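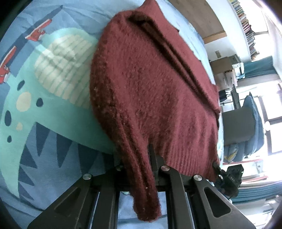
Adeel Kakakhel fragt, ob man einen Strickpullover nach jedem Tragen waschen muss oder ob Auslüften reicht. Auslüften reicht fast immer. Legen Sie das Stück über Nacht ausgebreitet hin, am besten bei gekipptem Fenster. Gewaschen wird, wenn es riecht oder Flecken hat.

Häufige Fragen zu Strick: Pflege, Falten, Aufbewahren

Woher kommen die hellen Fusseln auf dunklem Strick?
Meist von anderen Textilien. Handtücher, Bettwäsche und Papiertaschentücher in der Hosentasche geben beim Waschen und Trocknen Fasern ab, und auf Weinrot, Schwarz oder Dunkelblau sieht man jede einzelne. Waschen Sie dunklen Strick getrennt und auf links gedreht.

Wie bekomme ich die Fusseln wieder herunter?
Mit einer Fusselrolle oder einer weichen Kleiderbürste, immer in eine Richtung. Bei flauschigem Garn nur leicht aufdrücken, sonst zieht die Rolle Fasern mit heraus. Knötchen sind etwas anderes als Fusseln: Sie sitzen am Garn fest und müssen mit Kamm oder Fusselrasierer abgenommen werden.

Kann ich auf dem Bett falten?
Ja. Eine Bettdecke gibt allerdings nach, und dicke Pullover verrutschen darauf leicht. Streichen Sie die Decke vorher glatt. Frisch gewaschene Bettwäsche fusselt anfangs gern – dann lieber ein glattes Laken unterlegen.

Wie falte ich einen dicken Pullover?
In 4 Schritten:
Pullover mit der Vorderseite nach unten ausbreiten und glatt streichen.
Eine Seite zur Mitte legen, den Ärmel nach unten klappen.
Die andere Seite genauso.
Von unten nach oben einmal zur Hälfte legen, bei schmalen Fächern in Dritteln.

Falten oder aufhängen?
Falten. Auf dem Bügel zieht das Eigengewicht den Strick in die Länge, und an den Schultern entstehen Beulen. Dünne Feinstrickjacken vertragen einen breiten Bügel für ein paar Tage.

Was tun gegen Knicke?
Lose hinlegen und abwarten. Hartnäckige Knicke verschwinden mit etwas Dampf. Halten Sie das Bügeleisen dabei über den Stoff und setzen Sie es nicht auf, Rippenmuster werden sonst platt.

Wie hoch darf der Stapel werden?
Bei grobem Strick höchstens 3 Teile übereinander. Die schwersten kommen nach unten.

Bei wie viel Grad waschen und mit welcher Drehzahl schleudern?
Zuerst gilt das Etikett. Steht dort Handwäsche, nehmen wir lauwarmes Wasser und Wollwaschmittel und drücken den Pullover danach in einem Handtuch aus. Wringen schadet der Form. 1000 Umdrehungen sind für Strick zu viel, im Wollprogramm schleudert die Maschine ohnehin langsamer.

Wohin mit den Pullovern im Sommer?
Sauber und vollständig trocken in eine Stofftasche oder eine Kiste mit Deckel. Im August einmal durchsehen, dann bleibt vor dem Herbst noch Zeit zum Ausbessern.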